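Setting Up a Tabletop Arm for Table-Clearing Work: Notes for Bench Users

Skerbridge Shared Workshop
Prepared by Rania Salameh, Bench Programs
Revised February 5, 2018

These notes are intended for members who are building or fitting out a pair of small robot arms for simple kitchen tasks, such as setting a place, stacking dishes or moving cutlery to a tray. They assume that the arms have been assembled and that each joint has been run through its full range with nothing fitted to the wrist. Members who have not reached that stage should consult the Hakim assembly sheet at the front desk.

Choosing the table

A plain, light-coloured top with a matte finish is preferred. Polished surfaces return glare from overhead lights, and the wrist cameras will read a bright reflection as an edge. Fasten the table to the frame before any measurements are taken. A table that shifts by the width of a fork handle between sessions will spoil an afternoon's saved positions.

Mark the corners of the tray's home position with small pieces of painter's tape. Replace the tape when it begins to lift. Do not use coloured dots, which members have in the past mistaken for calibration marks and removed.

Choosing the dishes

Paper and plastic are recommended for the first weeks. Paper cups crush visibly when the grip is too strong, and the damage can be seen and corrected at once. Ceramic gives no such warning. Choose cups and plates in colours that contrast with the tray and with each other.

Forks and spoons are the most difficult items in the set. They lie flat and shine, and they offer very little height for the fingers to close on. The following practices have been found useful:

Place cutlery on the tray with handles parallel to its long side.
Approach from directly overhead and stop above the handle before descending.
Lower the arm at the slowest speed setting, and set a floor height so that the tips cannot press into the tray.
A strip of thin rubber inside each finger improves the hold on metal. Cirereo sheet, sold at the parts counter, may be cut with ordinary scissors and fixed with contact cement. Leave it clamped overnight.

Raised tray rims deserve attention. Wide fingers will strike the rim before they reach an item lying close to it, so keep cutlery toward the middle until the approach angles have been tuned.

Fitting printed fingers

Print fingers in a dark matte filament. Pale or glossy plastic reflects into the wrist camera and may wash out part of the view. Four screws hold each finger to the Nasirow mount. Tighten them in a crossing order, a little at a time, and check that the two fingers meet evenly along their inside faces. A gap at the tips with contact at the base usually means that one screw has been driven home too early.

Stepped edges collect crumbs and dust. Brush them out with a dry toothbrush at the end of each session – compressed air tends to drive debris into the slide.

Cables

Secure each cable at the base, the elbow and the wrist, with enough slack for the joint to turn fully in both directions. Move the arm by hand, with the power off, and watch the cable throughout. Hook-and-loop ties are preferred to zip ties, which must be cut whenever a camera is changed and leave sharp ends.

Cables that cross the floor are to be gathered under the bench or covered. Members wishing to bring power down from overhead should speak to the office first.

Conduct at the bench

Keep hands clear of the table while the arms are powered. A member who needs to straighten a cup or recover a spoon should pause the arms, wait for them to settle and then reach in. Long sleeves should be rolled and lanyards removed. Notebooks may be kept at the edge of the table, provided they lie outside the reach of both arms and are not left standing open, where a passing finger may catch a page.

The bench log is to be completed at the close of each session. Record the grip setting, the items used and any part replaced. The log reached 1,069 entries last June and remains the best source of advice on awkward objects – the entries on forks alone run to 12 pages.

Members should return borrowed dishes to the shelf clean and dry. Bent forks are to be discarded and not straightened, as a slight twist in the handle alters how it sits in the fingers. 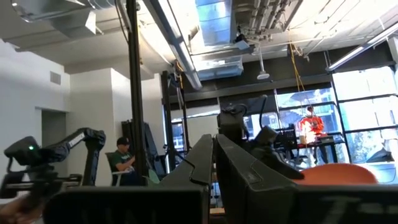
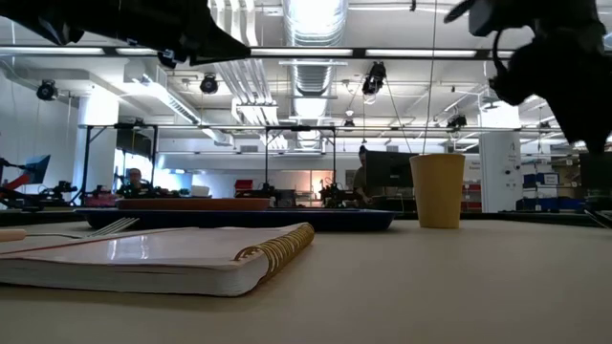
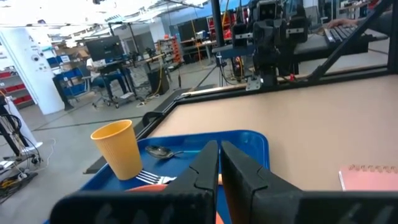 The arms and their surroundings in the open work area. Last picture: cup, spoon and fork on the blue tray, seen beyond the fingers.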